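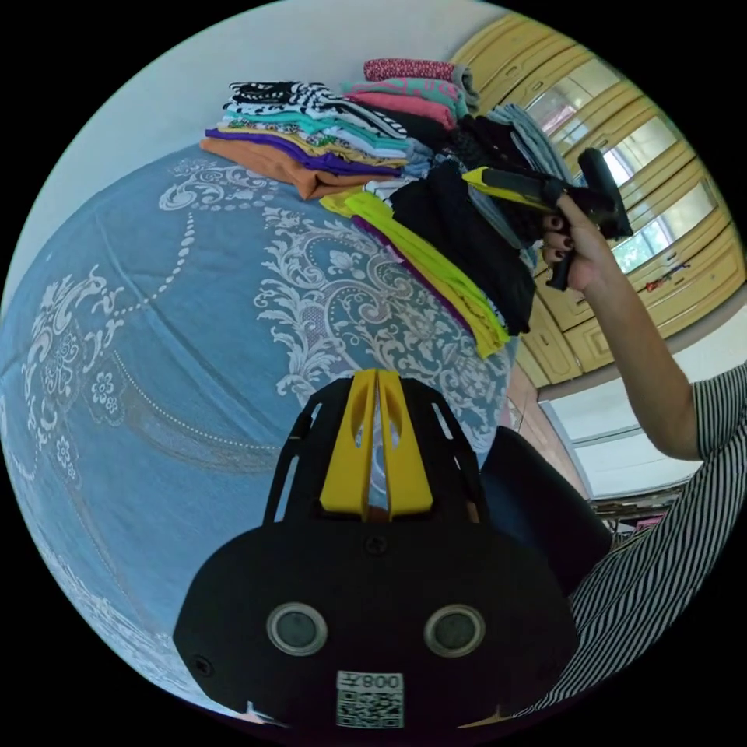 La colcha azul del cuarto del fondo.

Mi tía Remedios dejó dicho que la casa de Nudgate estaba embrujada, y lo dejó dicho ante notario, de modo que hubo que tomarlo en serio. Mis primos lo tomaron tan en serio que ninguno quiso pasar allí la primera noche. Fui yo, con una linterna, un termo y muy pocas ganas de creer en nada.

Según la carta, el espíritu llamaba a la pared del cuarto del fondo a las 2 de la madrugada. Doce golpes. Siempre doce, escribía mi tía, que en vida había visto también a la Virgen en un azulejo y a un ministro en la cola del pan.

Me acompañó Ardalan Zarei, el vecino de la puerta contigua, un hombre que arreglaba calderas y que cobraba, según me informó en el rellano, 700 por adelantado si aquello era cosa de tuberías.

- ¿Y si es cosa de muertos? - le pregunté.
- Entonces le hago precio.

Nos sentamos a los pies de la cama. Ardalan contó que la casa la había levantado un tal Virkov, comerciante de lanas, arruinado en un mes de octubre, y que desde entonces se oía a alguien reclamar una deuda. Le pregunté quién se lo había contado. Su tía, dijo. Empezaba a sospechar que el más allá se sostiene entero sobre las tías.

A la una y media se fue la luz. Ardalan aspiró aire entre los dientes, con mucho teatro. Yo le recordé que en la calle también estaba apagada la farola y que la compañía llevaba toda la semana con averías. No le gustó. A nadie que espera un fantasma le gusta que le hablen de la compañía eléctrica.

Y entonces golpearon.

Conté en voz baja, por llevarle la contraria a la difunta. Uno, dos, tres, con una pausa larga tras el cuarto. Al llegar a nueve me había levantado y tenía la oreja contra el tabique. Diez. Once. El duodécimo sonó tan cerca que me retiré, y reconozco que lo hice deprisa.

- Doce - dijo Ardalan.
- Una tubería que se enfría - dije yo.
- Por esa pared no pasa ninguna tubería.

Lo dijo sin teatro, y eso me molestó más que todo lo anterior. Le pedí que lo comprobara. Sacó de la bolsa un aparato viejo, lo paseó por el yeso de arriba abajo y volvió a guardarlo. Ni agua ni gas. Al otro lado, me explicó, estaba su propio dormitorio, y en su dormitorio no dormía más que él.

Quise ir a verlo. Salimos al rellano, abrió con la llave y me dejó entrar delante. Había un armario, una silla con ropa y, pegada al tabique, la cama deshecha. Pasé los nudillos por la pared, buscando un hueco, un resorte, un mecanismo de feria. Di unos golpes para oír cómo sonaba.

Del otro lado, desde el cuarto que acabábamos de dejar cerrado, me contestaron.

- Setecientos - murmuró Ardalan -, y no le prometo nada.

Le pagué a la mañana siguiente. Sigo pensando que es una tubería.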